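Looking after DVDs and Blu-ray discs at home
Oct 27, 2019

A pressed disc fails for one of two reasons in most home collections: surface damage to the playing side, or warping from poor storage. Both are avoidable. The notes below assume ordinary retail movies and box sets. Recordable discs use a dye layer and need more care with light.

Handling

Hold the disc by the outer edge and the center hole. Press the hub fully before lifting. Pulling against a tight hub flexes the disc and can start a crack at the inner ring, usually on the older snap cases with 11 or more discs on stacked spindles.

Cleaning

Blow off loose grit first. Dampen a microfiber cloth with distilled water and wipe in straight lines from the center to the edge. Never wipe in circles – a scratch that follows the track is harder for the player to correct than one that crosses it. For fingerprints, add one drop of plain dish soap to a cup of water, wipe, then wipe again with water alone. Leave the disc on its edge for 20 minutes before playing. Paper towels, window cleaner and toothpaste should stay out of it.

Blu-ray discs have a hard coat and resist scuffing better than DVDs, but the data sits much closer to the surface. Do not put one through a resurfacing machine.

Storage

Stand cases upright, like books. Stacks lean, and the lower cases bow. Keep them out of direct sun and away from radiators, and leave a gap of about 3 inches between the cases and any outside wall. On open wire shelving, lay a cut sheet of hardboard over the wires so that thin cases do not tip into the gaps.

Paper sleeves are fine for a trip and poor for years of storage. Polypropylene sleeves are better. Vinyl ones can stick to the label side in a warm room.

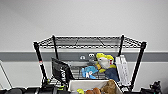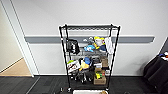
Photos: Gaétan Thibodeau / Mercombe

Labeling

Write on the case or sleeve only. Adhesive labels unbalance the disc and may lift inside the drive. Number the cases and keep the list in a spreadsheet – title, region, number of discs, date last played. Lauri Mäkelä suggests a yearly check in December: play one chapter near the end of each film you care about, as the outer edge usually shows trouble first.

Replacement cases are sold in several spine widths. Measure the old one before ordering.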